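问答社区 · 机械臂与自动化版
提问者：榫头阿木　发布于十月
本站使用 Cookie 来记住您的登录状态和阅读偏好，继续浏览即表示您同意。

问题：双臂桌面平台，两指夹爪抓泡沫骰子，换夹爪还是先换相机？

各位老师好，第一次在这个版发长帖，写得啰嗦，先给大家道个歉。

我们小组从春天开始搭一个双臂的桌面平台，铝型材围一圈框，中间铺木桌面，两边各装一条小臂，末端都是夹爪。任务说出来很简单：把散在桌上的泡沫骰子一颗一颗捡起来，放进塑料托盘里。选骰子是因为它轻、软、便宜，掉地上也不心疼，六个面又有点数，以后想做朝向识别也用得上。

目前手上有两套夹爪可以比。一套是Pimum的平行两指，原配的硬指尖，行程大，个头也大；另一套是Grudeck的，体积小一圈，指尖贴了一层软垫，是我托Afonso Carrilho从他们实验室匀过来的，他自己用了挺久，说抓软东西很顺手。控制器用的是Drirnach的入门款，两条臂共用一台上位机。相机只有一个，装在高处往下看，就是很普通的彩色相机，没有深度。

现在的问题是这样的。用Pimum那套抓，每组20次，最好的一组成功11次，剩下的大多是同一种失败：指尖下去的时候先碰到骰子的上棱，骰子一歪，滚出去半个身位，夹爪合上夹了个空。偶尔也有夹住了但是夹在角上，抬到一半转了个方向，掉在托盘外沿。Grudeck那套我只在左臂上匆匆试过一个下午，感觉好一些，可是它行程小，骰子只要斜着放，对角线那个方向就几乎塞不进去，所以也不敢说一定好。

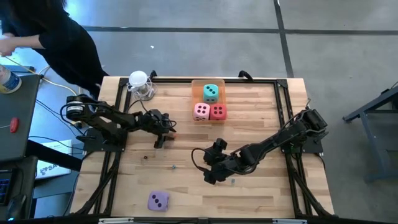
图：左臂悬停，右臂贴近桌面，托盘里三颗，外面还剩紫色那颗。

组里现在分成两派。一派说夹爪就是瓶颈，应该直接把两边都换成软指尖；另一派（主要是我师兄）说夹爪没毛病，是俯视相机给的高度不准，应该先上深度相机，最好每条手腕上再加一个。我们经费有限，这学期只够动一样，下学期的事下学期再说。

另外还有一个小问题，顺便一起问了：右臂那个夹爪在低位停着的时候，旁边那圈线总是往外拱，有时候会蹭到骰子。大家都是怎么走线的？我试过扎带，扎紧了手腕转不动，扎松了等于没扎。

补充几个可能有用的信息：指尖下降速度我调过快慢两档，慢的那档好一点点，但没有好到让人高兴的程度；手眼标定是刚装好的时候做的，后来中间拆过一次相机支架，装回去以后看着差不多，就没有重做；控制频率用的默认值，没动过。

先谢谢大家，哪怕只回一句也很感激。

回答一　作者：慢半拍的老周
（提问者已采纳）

楼主你好，看到你的帖子特别亲切，我前两年带学生做过一个几乎一样的东西，只不过我们抓的是橡皮，所以忍不住多说几句，你当聊天看就好。

先说结论：先别花钱。你帖子最后那句“拆过一次相机支架，看着差不多，就没有重做”，我读到这里就放下茶杯了。俯视相机装得高，支架角度只要差一点点，落到桌面上就是好几毫米的偏移，而泡沫骰子偏偏又轻，指尖稍微蹭一下就走。你描述的失败，指尖先碰上棱、骰子歪出去、夹空，和我们当年标定跑掉以后的现象一模一样。所以请你先老老实实重新标定一次，标定板不要只放在桌子正中间，四个角和托盘附近都要放到，两条臂各做各的，别拿左臂的结果镜像一下给右臂用（我们偷过这个懒，后果是右臂抓什么都偏向同一边，找了好久的原因）。

标定完了，再来比夹爪，而且要认真比。我的建议是这样：

骰子的位置固定几个点，每个点再固定几个朝向，正放、斜放都要有。用美工胶带在桌上贴小记号，每次照着记号摆，两套夹爪用完全相同的一张表。你现在的测试，Pimum是按组测的，Grudeck是一个下午凭感觉，这样放在一起没法讲谁好谁坏。再一个，两套要装在同一条臂上测，测完再换过来。左右臂的关节间隙本来就可能不一样，你把夹爪的差别和手臂的差别混到一块儿了，后面吵架都吵不清楚。

还有失败要分类记。我们当时的表格就分“没碰到”“碰歪了”“夹住又掉”“放偏了”，再留一栏写备注。一个星期下来，哪一类多，一眼就看得出来。“碰歪了”占大头，多半是定位或者下降路线的事；“夹住又掉”占大头，那才轮到指尖材料。照你帖子里写的，前一种明显多，所以我才敢劝你先别换。

关于斜放的骰子，Grudeck那套行程小，塞不进对角线，这个其实可以绕过去。既然相机看得见骰子的边，就让夹爪先转到和边平行再下，不要每次都用同一个角度硬夹。骰子是方的，转角最多也就转四十五度，手腕完全够用。你们现在如果没有做这一步，那么Pimum那边夹在角上、抬起来打转的问题，也会跟着好一大半。

深度相机我不反对，以后做叠放肯定要用。只是眼下骰子都平放在桌面上，高度是已知的，桌面高度加上骰子高度，写死在程序里都行，用不着专门买个相机去量它。你师兄说高度不准，可以拿一把尺子量一下指尖停下来的实际高度，和程序里的数字对一对，十分钟就有答案。

走线的事，我的经验是不要在夹爪旁边留大圈，余量往后挪，留在肘部附近，那里转动的时候活动空间大。手腕这一段用细的螺旋缠绕管，贴着连杆走，过关节的地方放一小段自由的弧。调的时候把手腕慢慢转到两头的极限，看线有没有绷住，再定长度。扎带不是不能用，扎在连杆上就好，别跨着关节扎。

最后多一句嘴，从你放的照片看，桌面上还散着几个小金属件，开跑之前收一收吧。我们有一次就是一颗螺丝垫在了指尖底下，夹爪压上去，舵机当场过载报警，学生吓得脸都白了。

祝顺利，有结果了记得回来说一声，我很想知道！

回答二　作者：Hennessy用户小陶

我站软指尖。我们用的是Hennessy的夹爪，原配也是硬指尖，后来自己贴了一层硅胶片，抓泡沫一下子就稳了。而且贴硅胶片花不了几个钱，根本不用整套换，买一张回来剪一剪，双面胶一粘，半小时搞定。胶要买好一点的，便宜的那种用几天就开始往旁边滑。

另外楼主可以看看Drirnach那个控制器里有没有限制夹持力的选项，我没用过入门款，不确定有没有。泡沫夹太狠会变形，变形了松开的时候会弹一下，放进托盘就容易跑位。我们是把力调到刚好能提起来，再往上加一点点余量。

相机我不懂，就不乱讲了。

回答三　作者：路过的焊锡丝

控制频率默认值也去看一眼。两条臂共用一台上位机，有时候一边在动，另一边的指令会迟到，低速看不出来，快的那档就会抖。单独开一条臂跑一组，两条同时开再跑一组，对比一下就知道了。

我自己那套同时开的时候确实差一些，后来把两边的串口分到不同的USB控制器上就好了，不知道你们是不是同样的情况。

提问者追加　榫头阿木

谢谢三位！老周老师说得太准了，我昨天晚上重新标定，左臂还好，右臂偏得我都不好意思写出来。重标之后没有换任何硬件，还是Pimum那套硬指尖，先在右臂上跑了一小轮，碰歪的情况少了很多，斜放的还是会夹到角上，正在加您说的先转角再下的那一步。

记录表我照着您的分类做好了，打印出来贴在墙上，师兄看了一眼，自己又添了一栏“人为手滑”，说是给我准备的。

硅胶片也下单了，小陶的办法便宜，等它到了和Grudeck的软垫放在一起比。想先跑完固定位置的那一批，再考虑随机摆放，随机的可能要攒到1,000次左右才好意思拿出来说话，估计得跑到学期末。Afonso那边也来问过结果，他听说我只试了一个下午就下判断，笑了我半天。

走线按肘部留余量的办法改了一版，螺旋管买粗了，手腕那里有点顶，准备换细的。想再请教一下老周老师，您用的缠绕管内径大概是多少？夹爪这边是一根电源线加一根信号线，都不算粗。

评论　慢半拍的老周

这么快就有进展，真好！管子我去抽屉里翻了翻，包装早丢了，记得是店里最细的再往上一号。你拿自己的两根线并起来比一下，能松松地裹住、线在里面还能来回抽动就可以，裹太紧的话，转起来跟扎带是一个毛病。硬的那种透明管别买，买软一点的。

记录表跑完要是愿意，把空表也传上来吧，版里好几个人在做类似的东西，应该都用得上。

评论　路过的焊锡丝

双臂同时开的对比别忘了做。

想第一时间收到本版新回答？在个人设置中填写邮箱即可订阅每周摘要，可随时退订。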